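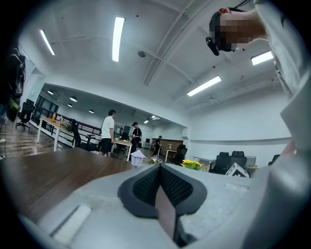
When does the longlist for the Lodent Prize for translated fiction come out? In January, once the jury has met in Witport, with the shortlist five weeks later.

The rest of this message deals with the length rule, which was raised on the list:

> On December 9, 2020, a subscriber wrote:
> The rules say a submitted novel must have at least 120 pages.
> Our Farkotville edition has 69 pages of text and 12 of notes.
> The Liem edition of the same novel has 429, as it is bound
> with two others. Which one do we enter?

Neither, as things stand. The page count is taken from the title submitted, and notes by the translator are left out of it. The Farkotville edition is therefore too short. The Liem volume is long enough, but the rules treat three novels under one cover as a collection, and collections were moved to the short fiction prize two years ago.

The short fiction prize has no lower limit. The Farkotville edition can be entered there as a single work. Send 5 printed copies and one file - the file must match the printed text, including the notes. The form asks for the date of first publication in English, and the date of the original goes in the second box.

Entries already sent under the wrong heading can be moved on request. Please quote the entry number in the subject line.

List office, Witport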